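Staff at Plusura's packing site in Undorville have been told that two-armed robots will take over part of the sweet-sorting work from June. The firm says no jobs will go. It has not put that in writing.

The robots, supplied by Valtonen, pick up wrapped sweets and drop them in a bowl, a job now shared by seven people on the early shift. Five of them will be "moved to other duties", according to a notice pinned up in the canteen. The other two will watch the machines.
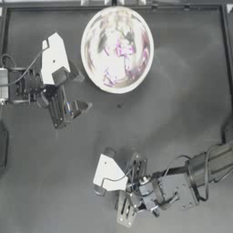 *The two arms and the bowl at the Undorville site.*

Ewurabena Atinga, who speaks for the packers, wants to know what the other duties are. "We asked and got a leaflet," she said. "Standing next to a machine for eight hours in case it drops something is still work, and it's duller than what we do now."

Plusura would not give a speed for the robots, or say how they compare with a trained packer. It did say the trial had taken up almost 132 hours so far.

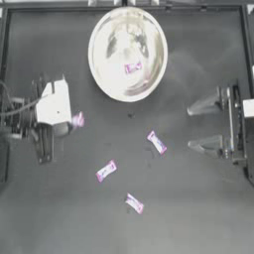 *Wrapped bars on the work surface, with one in the bowl.*

Workers at the firm's Minham depot were given similar promises when the labelling line was automated. Atinga says hours there were cut within the year. Plusura called the two cases "quite different" but did not say how. Talks resume next month.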